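Little Crochet Things, Sorted on the Sofa

The small things had been breeding in my hallway drawer for more than 100 days, so one afternoon in August I finally tipped the lot out in the lounge and got on with it. Dolls, pouches, cards, gift boxes I couldn't bear to chuck (I never can, the nice ones feel like a waste!). I'd told myself it would take 20 minutes. It took me until tea time, and I loved every bit of it.

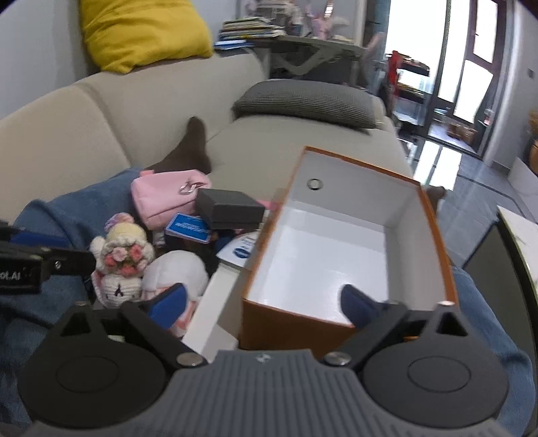 Crochet bunnies are my weakness, I'll admit it. I picked up my first at the Bunholm craft market and it's been downhill since. I do love a crocheted hood, and the cream one on this bunny goes so nicely with the pink roses. The orange-brown box with the white inside is my favourite colour of the lot, and I've got plans for it as a proper home for my small treasures. My drawer is only 13 centimetres deep, so anything with a bit of height to it has been getting squashed in there for ages.

I keep the little cards and tags too, tucked in an old Lokholm envelope, mostly for the colours.

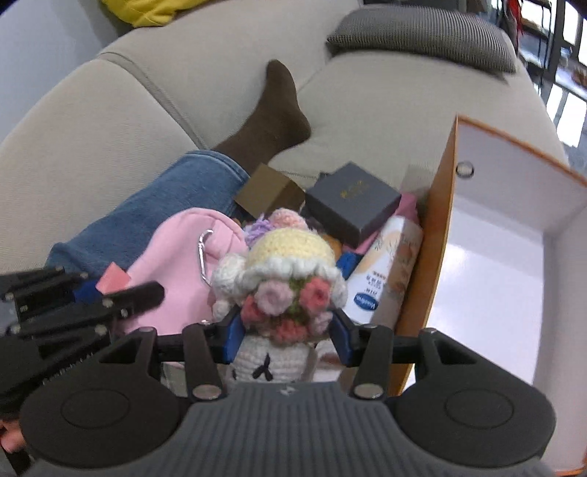

Marlow wrote in to say that crochet flowers keep their shape much better if you stuff a bit of tissue behind the petals before you store them, and that lavender sachets are worth a go if you get moths. I've done the tissue now, though I'm still hunting for a sachet that doesn't make me sneeze. Next up is the yarn basket, which is a whole other afternoon.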